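The Corangate Institute required that every hand tool be inspected after 710 cycles. Mal-soon Ryu had signed the requirement herself and saw no grounds to waive it, although the demonstration at Wustow was set for four o'clock.

"The left finger closes late," she informed Sherif Saber. "You will record the fault before you adjust it."

He opened the log and wrote the entry in full. Then he spread the fingers to their limit and laid the ladle to one side, clear of their travel.

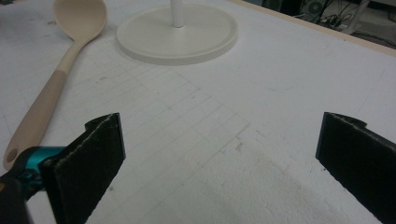
The procedure called for a new reference at full opening, followed by three slow closures. Saber performed the first and waited. His predecessor, Kusum Nigam, had left a remark beside the same step in March: Do not hurry it — it knows.

"That remark is not in the approved wording," said Ryu, reading over his shoulder.

"Shall I strike it?"

She considered the matter for some time.

"Perform the second closure," she said, "and do not hurry it."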